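How to Replace a Rotted Section of Exterior Window Sill
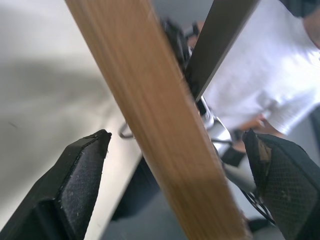

Rot in a wood sill usually starts at the outer edge or at the joint with the side jamb. If the damage is limited to the outer part of the sill and the jambs are sound, the section can be cut out and a new piece let in. If a screwdriver sinks into the jamb as well, stop and price a full frame repair.

Tools and materials

Oscillating multi-tool with a wood blade
Sharp chisel, 1 inch
Sliding bevel
Tape measure and pencil
Rot-resistant sill stock, same thickness as the existing sill
Two-part epoxy consolidant
Exterior wood glue
Stainless steel screws, 2 1/2 inch
Paintable exterior caulk
Oil-based primer and exterior paint

Step 1. Find the limits of the rot

Scrape off loose paint. Probe every inch or so with an awl or small screwdriver. Mark the last soft spot on each side, then draw the cut lines 2 inches past the marks into firm wood.

Step 2. Cut out the section

Cut the ends at 45 degrees in plan. An angled joint gives more glue area than a square one. Set the blade depth so it does not reach the sheathing or flashing below. Clean up the corners with the chisel.

Step 3. Let the opening dry

Leave the cavity open under a tarp that is tied off at the top and loose at the bottom. Check the surrounding wood with a moisture meter. It should read 15 percent or lower before any glue or epoxy goes on. In October this took four days on a north wall.

Step 4. Treat the exposed wood

Brush consolidant on the cut faces until they stop taking it up. Follow the cure time on the can.

Step 5. Fit the new piece

Copy the slope of the old sill with the sliding bevel. Cut the patch slightly long and trim to a snug fit. Cut a drip groove in the underside, in line with the existing one. Prime all faces, leaving the glue surfaces bare.

Step 6. Glue and fasten

Spread glue on both faces of each joint. Predrill and countersink, then drive the screws. Fill the heads with epoxy filler and sand flush after 24 hours.

Step 7. Seal and paint

Caulk the joint between sill and jamb. Do not caulk the drip groove. Apply one coat of primer and two coats of paint.

Text by Osaze Mohammed, checked by Souad Bouzid
Updated Wednesday, November 22, 2023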